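Gripper Cell Inspection Checklist: Return to Service After Dropped-Item Fault
Prerach Household Handling Laboratory, Wash Area Cell 2
Last updated: November

Inspector: Rekha Tyagi
Reviewed by: Yupin Rojanasak

Reason for inspection: During a routine run the gripper opened without a command while holding a wet glove. The arm continued to the next position. The operator reached in to retrieve the glove before the arm had stopped. No injury was reported. The cell was locked out at 2:00 p.m.

1. Emergency stop, operator side. PASS.
Comment: Arm halted on first press. Reset required the key, as specified.

2. Emergency stop, sink side. FAIL, corrected.
Comment: Button worked but was blocked by a drying rack. Rack removed. The area in front of the button is to be kept clear at all times.

3. Supply voltage to gripper, 24 V nominal. PASS.
Comment: Steady at rest and under load.

4. Gripper cable and connector. FAIL, corrected.
Comment: Connector latch cracked. Movement of the wrist interrupted the signal, and the controller read the interruption as an open command. Cable replaced with Zakholm part from stores.

5. Response to loss of signal. FAIL, corrected.
Comment: Setting changed so that the gripper holds its position and the arm stops. Tested with the connector pulled by hand at low speed.

6. Finger pads and linkage screws. PASS.
Comment: Pads seated. Screws checked for tightness. Next check due at 1,000 cycles; replacement of pads at 2,000 cycles.

7. Grip test with soft item. PASS.
Comment: Rubber glove taken by the cuff, fingers up, and held for the full test period.

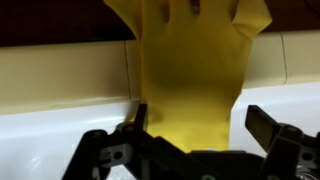
The test was repeated with the wrist turned in both directions. The hold signal remained on throughout.

8. Operator procedure. OPEN.
Comment: All operators must press stop before reaching into the cell, including for dropped items. Refresher training has not been completed for the evening shift. Until it is, the cell may be run on the day shift only.

Result: Released for limited use. Item 8 to be closed by the area supervisor.

Comments (3)

Thongsuk bench: Is the cracked latch the same type we have on Cell 1? We would like ours checked before the next long run.

Rekha Tyagi: Yes, same type. Please lock out Cell 1 until I have looked at it.

Nanatby stores: Two spare cables left on the shelf. More are on order.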